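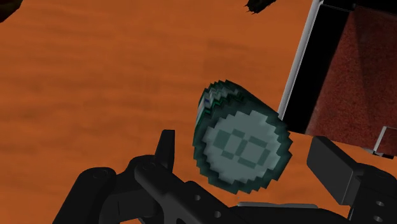
Home | News | Events | Library | Join

Ballad group: new songbook and summer evenings

The second Drokthorpe songbook is back from the printer. It has 61 ballads by members, all written to be sung or read aloud, and runs a good deal longer than the first one. Hanna Antoniuk edited it and set the tunes in plain notation at the back. Where a writer had no tune in mind we have left the page without one, so readers can fit their own.

The longest piece is Daryna Prokopenko's "The Miller of Erby", which tells of a man who walks to the coast to settle his brother's debts. It has 78 verses. She read the first half in June and will read the rest at the next meeting, starting at 7.30pm. Please be seated by then, as the door to the reading room sticks and is loud.

We printed 600 copies. Members can collect one free from the library desk – further copies are £4 each. If you find a mistake, tell Hanna and she will add it to the correction slip. We already know that verse three of "Retamal Bay" has lost its last line. It should read "and the tide came in with the bell".

The next theme is journeys home. Send one ballad each, in any metre, with your name on a separate sheet. Rhyme is welcome but not required. Handwritten entries are fine if Hanna can read them.

The group is also looking for a second fiddle player for the autumn reading.

Recent items
Notes from the June reading
Writing a refrain that lasts
Library opening hours
Short poems: the winter selection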